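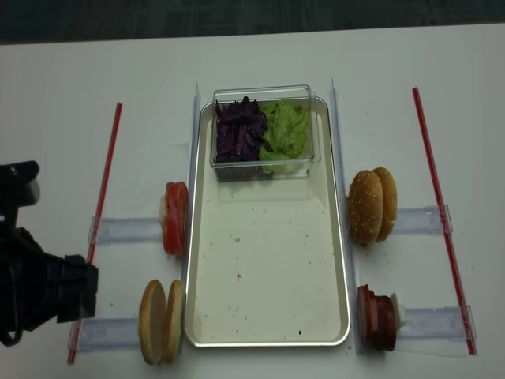
Indine is a phone service program for home computers, used mostly by repair shops to put fresh system software onto handsets that no longer start up. It was first put together in the town of Bumville by a small firm called Clillen, and over the years it has gathered a loyal and rather patient following. People who write guides for it are fond of kitchen comparisons when they explain how a phone's storage is laid out. A clear container with shredded purple cabbage on one side and torn green lettuce on the other makes a fair picture of two partitions: both share one box, and each has its own section. Indine reads and writes these sections one at a time, so a damaged system area can be replaced while the owner's photos and messages, with a little luck, are left alone.

History

The earliest release was a plain little tool that could do only one thing, which was to read a phone's software and save it to a file. Writing came later, in build 113, and with it came most of the program's users. Clillen kept the download small and the menus short, and many shops went on using that build long after newer ones were out. Build 1112, released in December, brought a redrawn main window and support for some 45 more handset models, many of them older phones that other programs had quietly dropped.

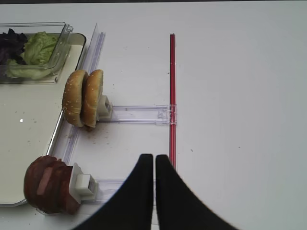 Leafy greens in a clear plastic container on a white table.

Drivers and connection

Indine talks to a phone over an ordinary USB cable, but the computer needs the right driver before it will notice that anything has been plugged in. The usual driver pack is called Duman, and it is downloaded separately from the main program. It should be installed first, with the phone unplugged, and the computer restarted afterward. If the phone still doesn't show up, users generally try a different cable or a port on the back of the machine, and that settles a surprising share of complaints. The program waits 5 seconds for an answer before it gives up and shows a connection error.
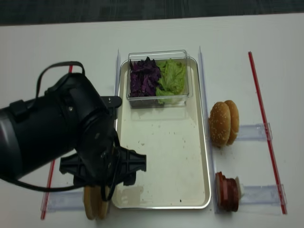
Does a phone need to be charged before its software is rewritten with Indine?
A battery that is at least half full is the usual advice, as a phone that shuts off during writing may have to be started over from the beginning.

See also: Duman driver pack; Clillen; Phone storage partitions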